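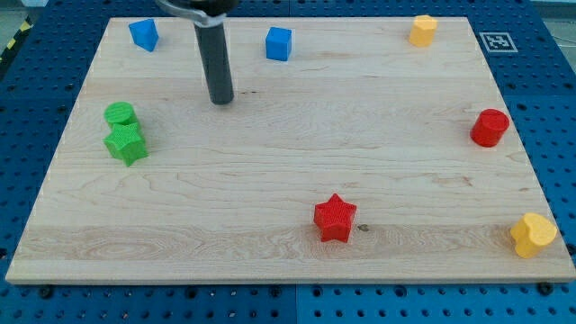 Toy blocks on a pale wooden board.

Quick one tonight, bags still not unpacked. So the wolverine got into the hut at Trukach. Again. Second winter running.

Slavica Janevski rang me at 6 in the morning, she'd skied up with her sister Vlasta to check the stove pipe and found the pantry shutter on the snow. Chewed through on the hinge side. Flour everywhere, a sack of oats dragged 33 feet out toward the creek, one boot missing. Just the left. The dried fish obviously gone.

Slavica thought bear at first. In December? I suppose a bad sleeper could be up, but the tracks had five toes and that loping pattern, three prints and a gap, and they went straight up the gully towards Jendodden like it was a road. No bear does that for fun. Vlasta paced out one of the strides and then gave up becuase of the wind.

Anyway. Things we are changing:

Steel plate over the shutter, inside and out. Old Babić down in Pildale has a sheet he'll cut for us.

No fish in the hut between trips. None. I know who leaves it there and so does he.

Oats in the metal drum with the clamp lid, not in the sack next to the drum.

Plate plus bolts plus the sled ride up comes to roughly 800, more if the hinge post is split too. Haven't seen it myself yet. If you used the hut this fall and want to chip in, you know where to find me.

Still kind of hoping to see the thing once. All these years up there and I've only ever had tracks and that smell. Vlasta says the smell is in the matresses now, so bring your own pad.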